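Landry folding shopping trolley: my thoughts after one autumn of hauling potatoes

I never thought I'd be a trolley person. My gran had a tartan one with a squeaky wheel and I used to walk ten paces behind it so my friends wouldn't see. And now look at me, writing a review of one (and a long one, sorry).

I do the weekly shop on foot. The market at Cemthorpe is a decent walk from us, downhill going and uphill coming home, which is the wrong way round if you ask me. For years I managed with two big bags and a rucksack, and by October my shoulder had had enough. Francine Fortin from my swimming group swears by her Landry, so I ordered the same one in dark green and it came flat in a box with the wheels off.

Putting it together was easy enough. The wheels push on to the axle and lock with a click, the bag hangs from two hooks and fastens with poppers, and the handle pulls up and twists. The instructions are all drawings, with no words at all, and one of the drawings is of a part I didn't have. I emailed the shop and got a reply from a very nice man called Bogumił Czarnecka, who told me the part belongs to the three-wheel version and I could ignore it. I had the whole thing up in 11 minutes with a cup of tea on the go.

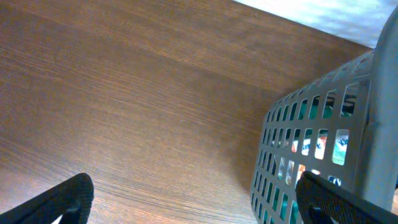

On the road

Lovely! It rolls beautifully on pavement and it's quiet, much quieter than Gran's. On the cobbles by the church it rattles a bit, but the wheels are big enough that you don't have to stop and drag. Kerbs are fine if you turn round and pull it up backwards. Going down them I lean it right back and let it bump.

The label says it takes up to 30 kilos. I've never put it on the scales, but I've had a sack of potatoes, two cabbages, squash, milk and a chicken in there all at once and it didn't complain. I did, a little, at the top of the hill. The handle is a plain loop with a foam grip and it's just a touch short for me. My husband is taller and he ends up catching his heels on the wheels, so he says he won't use it, though I suspect he's still at the ten paces behind stage.

Buses are a mixed bag. It stands up by itself as long as the heavy things are at the bottom, but on a sharp bend it wants to go for a wander, so I wedge it between my knees. I wish it had a brake. The Clanska ones have a little foot pedal and I was quite jealous of that when Hélène Poirier parked hers next to mine in the bakery queue. Hers is a good deal heavier to lift, mind you, and she paid 200 for it, which made me feel better.

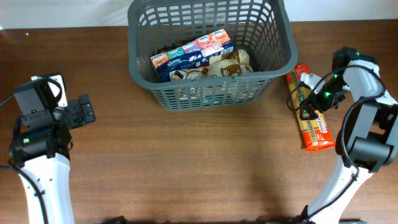 The bag itself is where I have my grumbles. It's one deep hole with a drawstring at the top and a flap over that, and everything small goes straight to the bottom and stays there until you've taken out the lot. There's one outside pocket, good for a purse or an umbrella, and it has no zip. My answer has been to keep the light and squashable stuff out of the main bag altogether. I use a plastic basket with lattice sides, the sort where a pack of Kleenex pocket tissues can sit next to a crinkly bag of something nice without three pounds of carrots on top, and I perch it under the flap once the heavy shopping is in. It just about fits. If Landry would put a shelf in there, or even a bit of elastic, I'd be thrilled.

The lining wipes down well. I had a leaking tub of yoghurt in the second week and it came up with washing-up liquid and a sponge, no smell left behind. Rain is another matter. The flap keeps a shower off, but in a proper downpour it gets in round the drawstring and the bread on top suffers. I carry a spare carrier bag for that now.

Folded up, it goes down the side of the fridge, or behind the door if you haven't got a gap. The bag stays on when you fold it, which I like, and the wheels come off at the press of a button so you're not bringing mud through the house.
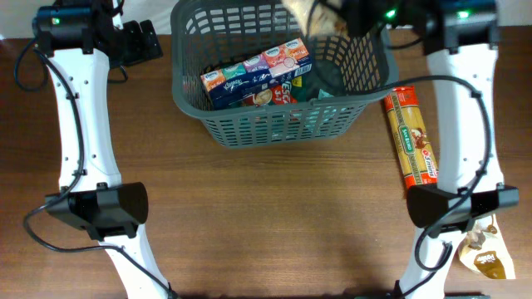

I also lent it to my neighbour Ívar Zoëga for a fortnight when his car was off the road, and he brought it back with the foam grip slightly torn and a bag of plums by way of apology. The grip can be bought separately, so I've got one on order.

Would I buy it again? Yes, in the green, and I'd ask for the longer handle if they ever make one. Four stars from me, with the missing one being for that pocket without a zip.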